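The Long White Table

The year my aunt stopped cooking was the year I took over the table, and if you had asked me beforehand whether a table could be taken over, like a shop or a bad habit, I would have laughed and gone on peeling whatever I was peeling. But there it was. She called from Golbridge on a Thursday evening and told me that the Sachdeva play was short of a kitchen, that she had promised them one, and that her knees had other plans.

"It isn't a real kitchen," she said. "It only has to look like people live in it."

I said that my own kitchen didn't look like people lived in it, and she said that was exactly why it would be good for me.

So on Friday I drove over with two crates in the back seat and a list in her handwriting, which slopes so hard to the right that the words seem to be leaving the page. The list said cup, plate, something yellow, something to drink from, tape, more tape. Under that she had written the word corn and underlined it, and then, in smaller letters, not real. My aunt had once used real corn in a play, in a warm March, and the front row had moved back by the second act.

I should say something about the play, though I never did understand it all the way through. It was set in a boarding house in a town called Kirkovberg, where a family named Sachdeva rented out rooms and fed whoever turned up. Nearly everything happened at the table. People came in, sat down, moved a cup, said something terrible, and moved the cup back. The man who wrote it had been dead long enough that you couldn't ask him why, and my aunt, who had done the props for it once before, believed that the cup was the main part and the actors were there to keep it company.

I set things down as they came out of the crates. I had meant to be careful about it, and to think about who would sit where, but my arms were tired and I just put them down. The tape went at the front, where I could reach it. My water bottle went behind that, and it had no business being in a boarding house at all, but I was thirsty. Then the little paper cup, and then the plate, with the corn laid across it like somebody taking a nap.
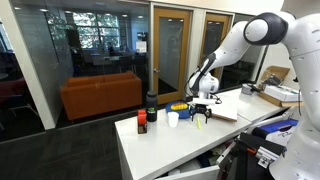
The table on the first afternoon, with the corn on its blue plate.

I stood back and looked, and I felt foolish, the way you do when you have hung a picture and it is only a picture. It looked like a table that somebody had put things on. My aunt's tables never looked like that. Hers looked as if the people had just gone to answer the door.

I called her, of course. I had promised myself I wouldn't, and I lasted until a little past four.

"What have you got out?" she said.

I told her. She was quiet for a while, and I could hear her radio going, a man talking about onions.

"Where's the mug?" she said.

"The list says cup."

"The list says something to drink from. That's the mug. The cup is the cup." She said this with great patience, as though to a child who had put his shoes on over his slippers. "Mrs. Sachdeva drinks out of the mug and everyone else gets the cup. It's the whole second act, dear."

I wrote it down on the back of the list. Then she wanted to know about the spoon, and whether I had remembered that the youngest daughter never finishes her fruit, and did I know there was a bag of pretend fruit in her hall closet behind the Trasance catalogs? I didn't. I had never been in that closet in my life. When I was small I had believed it went all the way through to the neighbors.

I drove over to her house that evening and we went through the closet together, she in a chair, pointing, and I on my knees among the boots. The Trasance catalogs were from a company that had sold stage goods by mail, and she had kept every one, tied up with kitchen string. We lost an hour to them. There was a page of false loaves, and a page of hams, and one whole spread of roast birds in four sizes, with a note promising that the finish would stand up to 2000 performances.

"Who does anything 2000 times?" I said.

"I have made tea more than that," said my aunt, and she had me pass her the next one.

She told me about her first kitchen, then. It was not the Sachdeva one, it was some comedy or other with a burned cake in it, and she had been so afraid of getting it wrong that she glued everything down. Every plate, every fork. On opening night the lead actress went to pick up the sugar bowl and the tablecloth came up with it. My aunt told this very well, with her hands, and at the end of it she wiped her eyes and said that she had not glued a thing since, and that I should let people move whatever they liked.

I thought about that on the drive home, and I thought about it again in the morning, when I went back in with the bag on my shoulder and coffee down my sleeve.

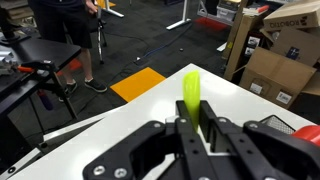 Page 51

The room was different with people in it. I had only known it as somewhere I carried things through, with that dark gray carpet that makes every crumb look like a decision. One square of it was bright orange, and for the rest of the month I steered by that square. If I had passed it with a crate in my arms, I was nearly at the table. If I hadn't, I still had time to drop something.

They were a long way from costumes yet. People came in whatever they had pulled on, and they read from pages, and they stopped in the middle of the saddest lines to ask about lunch. I took to sitting at the side in a rolling chair with the fruit bag in my lap. There is a great deal of waiting in a play. I had brought a book and I didn't open it once, because I was watching what their hands did.

The father tapped. He tapped the edge of the plate whenever he was about to lie, and I don't believe he knew he was doing it. The lodger, who was a big soft-spoken fellow, wouldn't touch anything that wasn't his, and went around the cup as if it were hot. And the woman playing Mrs. Sachdeva, who had been stiff as a board all through the first act, stopped in the middle of a speech and said, "Is there nothing I could hold?"

I got up so fast that the chair rolled away behind me.

It was a plain white mug that I gave her, out of my own cupboard. My aunt's was chipped, and she had said that Mrs. Sachdeva would never have stood for a chip. The woman took it in both hands. She didn't drink or do any business with it, she only held it and began the speech over. It was the one about the winter when the roof went, and the 12 lodgers who slept in the front room, and how she had fed them all out of one pot and been happier than she ever was again. I had heard it read three times by then and had thought it too long. It wasn't too long anymore.

After that I began to get the hang of it. I stopped setting the table and started clearing it, if that makes any sense – I would think about what the family had been doing five minutes before the curtain, and who had gotten up first, and who had been told to come back and hadn't. The corn went back in the bag. My aunt was sorry about the corn, but the director felt that it pulled the eye. In its place on the blue plate I put half a mango, the kind that has been scored across in little squares and then given up on. That was the youngest daughter all over. I laid her pale blue utensil along the bottom of the plate, pointing toward her mother's place, and I stood something yellow-green in the mug, handle up, the way you do when you mean to come back and give it a stir and then the telephone rings.

I must have moved that spoon nine or ten times. Left a little, right a little. At one point I went out to the car and sat in it, and came back in and looked again as if I were a stranger who had paid for a ticket.

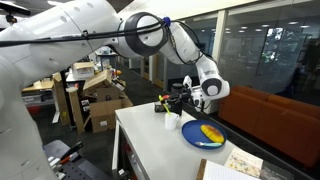
Kamlesh Garg thought the mango was sad, and told me so, leaning on the back of my chair with his script rolled up in his fist. Wouldn't the girl have eaten it, he wanted to know? In his house nobody had ever left half a mango. His mother would have stood over them until it was down to the skin, and then she would have taken the skin away and finished it herself at the sink, where she thought they couldn't see her.

I said that maybe Mrs. Sachdeva was too busy with the lodgers to stand over anyone.

He considered this for some time. Then he said all right, but in that case she would notice it later, when the plates were cleared, and it would bother her. He went off to tell her so. I saw the two of them talking by the wall, and the woman nodding, and looking over at my plate.

It went in. It isn't in the script, and I have checked. At the very end, when the others have gone up and the house is quiet, she comes back for her mug, sees the mango, and stands there. Then she sits down in the girl's place and picks up the little blue spoon.

My aunt came to the second night. We got her down the aisle between the two of us, me and the lodger, who was already in his whiskers and his boots. The hall in Golbridge holds 900, and it was a good way short of that, but it sounded full. She didn't say a word through the first act. In the second she took hold of my wrist when the mug came out and kept hold of it.

Afterward she wanted to go up and see the table, so we waited until people had found their coats, and I took her up by the side steps, one at a time, with a rest in the middle. She looked it over. She bent down as far as her knees would let her and looked at it from the height of somebody sitting. Then she reached out and turned the plate, just a hair, toward the door.

"There," she said, and asked me if there was anything to eat.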